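Status: draft, not for redistribution. Last edited Saturday, January 22, 2022 by Zubaida Shaikh.

# Kesavex tabletop kit – data card and evaluation notes

Kesavex sells this as a "ready-to-learn" kit: arm, two-finger gripper, wrist camera, table frame, recording software and a starter dataset. We have it on loan until May. This repo holds our own recordings plus a loader that reads theirs.

## What the vendor claims

- 100 starter episodes, "curated"
- setup in 20 minutes
- grasps "any household item"

Setup took Hammad Farooqui and me most of an afternoon. The third claim we can't test as worded, and I suspect it was worded that way on purpose.

## What's in here

| Folder | Contents | Checked by |
|---|---|---|
| `vendor/` | starter episodes, untouched | nobody yet |
| `ours/` | 100 kitchen-item episodes | Haris Satti |
| `notes/` | operator logs, plain text | Z. Shaikh |

Episodes are one file each. Timestamps in `vendor/` drift against the joint log – Kesavex says this is "within tolerance" and hasn't told us what the tolerance is. Don't train on the two folders mixed until that is settled.

## Known problems

1. The wrist view loses whatever is right under the fingers. The brochure calls it "unobstructed."
2. Shiny and see-through items are thin in the starter set. Ours has more of both, still too few.
3. Labels in `ours/` use "scoop," "ladle" and "cup" loosely. Haris is fixing this.
4. `loader.py` fails silently on an empty episode. Use `--strict`.
5. Backgrounds are busy and people walk through. No faces should be published without asking Corey Lowther first.

## Wrist camera samples

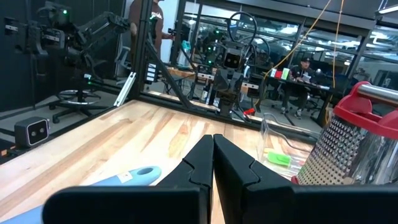
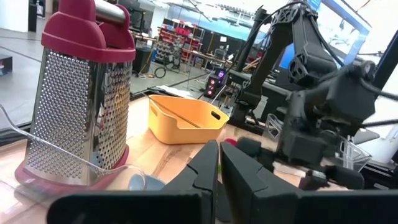 *Gripper fingers and the steel grater, wrist view.*

I'd want three things from Kesavex before signing anything: the raw timestamps, the episodes they left out when they "curated," and a success rate with the item list attached. Fahad Bugti has asked for all three by email. So far he has been sent the brochure again.

## License

`ours/`: internal use only. `vendor/`: see the Kesavex loan agreement, section 2.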